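Cukanon opens its doors, but the hard questions stay on the shelf

18 October 2022

Cukanon let the public into its robot lab for the first time this week, and 102 people signed up for a look. They got coffee, a short talk, and a long time standing behind yellow tape. Whether they got a fair idea of what the machines can do is another matter.

The company wants to sell two-armed robots to cafes, canteens and care homes, where they would put away cups and set out breakfast things. It has been working on this with Homar, which makes kitchen fittings, and with money from the investment firm Vanhove. The project goes by the name Protberg.

According to a wall poster in the lobby, the robots have made 3,091 tries at hanging up a mug since the project started, and 2,851 of them went well. That sounds good until you ask what "went well" means. A guide said a try counts if the mug is on a peg or hook when the arm lets go. What happens to it a minute later is not recorded – and neither are the tries that staff stop by hand.
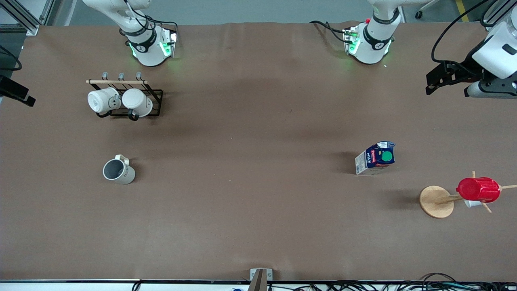
The mugs are also a friendly crowd. Staff said the robots train with a small set that rarely changes, and that new shapes are brought in "when the system is ready for them." Anyone who has opened the cupboard in an office kitchen will know that real mugs come chipped, stacked and with somebody's spoon still inside. Asked about spoons, the guide said they were on the list.

Speed got little time in the talk. One visitor, who runs a lunch counter, wanted to know how many cups an hour the arms could clear. She was told that the company is working on getting it right first and will look at pace later. She pointed out that her dishwasher is a teenager who does 100 cups before the lunch rush and also mops. That got the biggest laugh of the afternoon, though not from the people in company shirts.

Price was off the table as well. Cukanon would say only that it plans to rent the robots out by the month, with repairs included, and that the first outside test will start in December at a staff canteen. It would not name the canteen or say whether it is paying for the service. A person will be on hand during the whole test, which makes it hard to see where the savings would come from.

The lab plans another open day in the spring. Sign-up is free, and the company says visitors may be allowed to bring a mug from home – if it is approved beforehand.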